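Folding and Bed-Making: Your Questions
Trellis, the linen and laundry shop, Curnotthorpe

These are the questions we get at the counter and by post, with the answers we give when there isn't a queue. Prices and opening hours are on another page, where they are more or less up to date.

Why fold clothes on the bed at all? I have a table.

Lucky you. Most of our customers have a table with a laptop, a fruit bowl and last month's post on it. A bed is wide, soft, and usually next to the drawers where the clothes are going. It also has a built-in deadline, as you'll want to lie down on it at some point.

Should the duvet be on or off?

Off, or pushed right down to the foot. A duvet gives way under your hands, and anything you try to smooth on it simply sinks and creases somewhere new. A fitted sheet pulled over a mattress is the nearest thing most bedrooms have to a work surface.

My fitted sheet has long creases running across it from one corner. Is it faulty?

Almost never. Diagonal creases mean one corner is pulling harder than the others. Lift that corner off, put the opposite one on first, then go back to it. If the creases return, the sheet is either a shade too small or has been put on sideways. We have sold replacement sheets to people who had theirs on sideways, and we have felt bad about it for up to 2 minutes.

How do I stop it bunching along the wall?

You pull the bed out, tuck the sheet under properly and push the bed back. You were hoping for another answer and so were we. The side against the wall is always the worst because it is the side you do by feel, with your cheek on the mattress. If you can't shift the bed, kneel in the middle of it and work the spare fabric towards the two ends. A few ridges will survive. They do no harm.

What about deep mattresses?

Measure the mattress with its topper on, then add enough for the sheet to go well underneath. The Ellum range has the deepest pockets we stock. The Xenos is shallower and cheaper, and fits an ordinary mattress perfectly well provided nobody has piled two toppers on it.

Does thread count matter?

Up to a point. A decent cotton at 300 is pleasant and lasts. Beyond that you are often paying for the number on the packet. Anything advertised in the thousands should be approached as you would approach a man selling watches from a coat.

Is it worth ironing a fitted sheet?

No. You are about to stretch it over a mattress, where it will do what it likes. Iron the pillowcases if you must iron something, as they are what people see.

How hot should I wash bedding?

Read the label first. If it has faded to a blank white ribbon, which they all do in the end, warm rather than hot is the safer guess for colours. Grey and green sheets go patchy if they share a drum with anything bleached. Wash new blue things on their own at least the once. We say this every day and every day somebody comes in for a new white pillowcase.

How do I fold something that has come out of the machine in a knot?

Don't start folding yet. Find two ends, one for each hand, and hold the thing out sideways over the bed so that the rest can hang. Give it a shake if it's big. Then lower it and smooth outwards from the middle with the flat of your hands. Most bad folding is just folding done too early, before anyone has established which end is the neck and whether a sleeve is inside out.
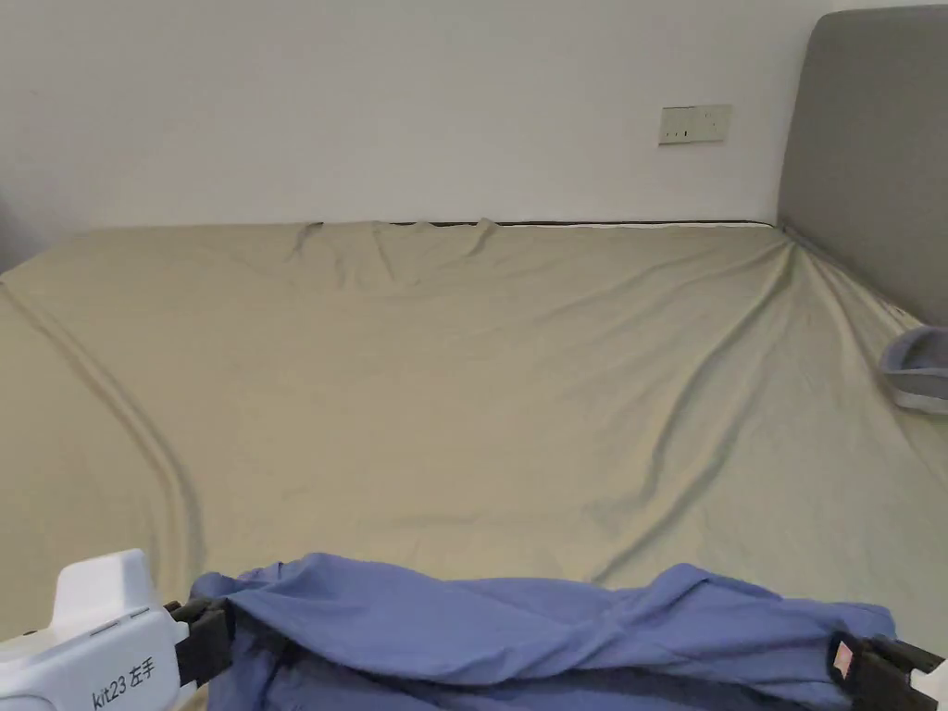 Ellum king size, second winter, and I still do all my folding on it – but I'd add that you should keep the pillows out of the way, or you end up folding one pillowcase into somebody's trousers and not finding it until spring. That came from Curnotthorpe Reader, by way of our comments box, and we have nothing to add except that we've done it too.

Shirts: buttons done up or not?

Top one and one in the middle. Doing up all of them is admirable and takes most of the evening. Lay the shirt face down, bring each side in, fold the sleeves back along the body and turn the tail up to meet the collar.

And trousers?

Leg on leg, seams together, then in half and in half again. If the waistband sticks up in a lump, you've folded towards it. Start at the waist and finish at the hem.

How long should a full basket take?

A normal family load can be done in 20 minutes if you sort it into piles before folding any of it. Socks are not included in this figure. Socks are their own department, and we don't cover them.

Can I return a sheet I've already slept on?

No – though you would be surprised how many people ask, and how rested they look.

Do you take old bedding?

Clean sheets and towels, yes, in a tied bag, at the side door. We can't take duvets or pillows. Please don't leave them on the step at seven in the morning and drive off. We can see the step from upstairs.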